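Tuletti
November 2024

1/
We have in our hall a drawer which does not close anymore. I decided to empty it this week and to write here how it goes, because last time I asked about the kitchen shelves many of you gave me good advice.

2/
First rule I gave myself: everything goes out on the table, and nothing goes back in the drawer until the drawer is washed. I put the checked tablecloth under, the one with pale blue and yellow-green squares. Small white things are not so easy to see on the off-white squares, I learned this quickly.

3/
Second rule: one box. It is a long and narrow cardboard box with high sides. What I want to keep but do not use every day goes in the box. If the box is full, I stop keeping.

4/
The first difficult object was a long white plastic one, with a small notch for the thumb. I believe it is a remote control, or the shell of one. In our apartment on Cosmont Street we had a fan and a lamp and an air conditioner, each with its own remote, and they all looked like cousins. 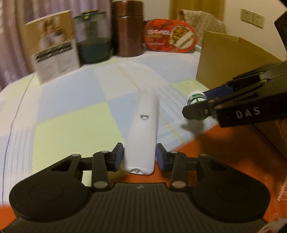
5/
I do not have the fan anymore. The lamp stayed with the old apartment. So I should throw it away, yes? But my sister says the moment you throw away a remote, you find the machine. I gave it a place in the "ask the family" group, and there it can wait until the holidays.

6/
A question for people who know better than me. Do remotes go with electronics, or with plastic? When we lived in Elon, there was a collection place behind the library. Here I found only the hardware store, Fuchs, and they take batteries but the man was not sure about the rest.

7/
Thank you for the fast answers! So: batteries out first, then electronics. I wrote it on a piece of paper and put it on the refrigerator, with the 534 other pieces of paper. (I did not count them. My husband says this number always, for everything.)

8/
Next group, the hair things. I cut my hair short in June, so you would think this group is simple. It is the biggest one. Elastics, pins, a headband which hurts behind the ears and which I kept for years anyway.

9/
The elastics that lost their stretch went to the trash. The pins went in an old mint tin – a good size for them, and you can hear when you have some left. The headband I gave to my niece, and she gave it back the same evening.

10/
For the large clips I had to think longer. They don't fit in any tin, and they catch on everything with their teeth. In the drawer they were always holding three other things when I pulled one out. I decided that a clip like the leopard one should live in the box, where it has space, 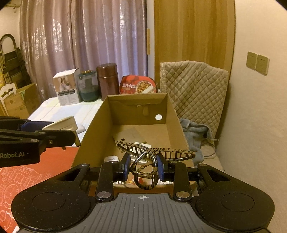 and the drawer keeps only what we need when we go out of the door: keys, a pen, tissues, the small umbrella. If somebody wants a clip for a wedding or for washing the face, they can open the box. It is not far.

11/
Someone asked why I don't buy the plastic dividers. I looked at them. A set costs more than I want to pay for a drawer that nobody sees except us, and I would need 2 sets, because our drawer is wider than the normal ones. I am going to try with the lids of shoe boxes first.

12/
Small progress report. The drawer is washed with soap and warm water and is standing by the window to dry. In the corner was a ticket from a bus and so much sand. We have not been to the sea for a long time, so this sand is old.

13/
I also found 16 keys. Two of them I recognize. I tried the others in every lock in the apartment, also the mailbox of the neighbor, with her permission. None of them opens anything. Does one throw away keys? It feels a little dangerous, I don't know why.

14/
Many of you say metal recycling. One person says wind chime. I am thinking about the wind chime.

15/
For those who wanted to know about the label on the box: I will write only "hall" and the month. Before, I used to write long lists on the side of each box, and after a few weeks the list was wrong and I trusted it anyway.

16/
The lids of the shoe boxes are too high by the thickness of a finger. I will cut them tomorrow with the good scissors, if I find the good scissors. They were in this drawer.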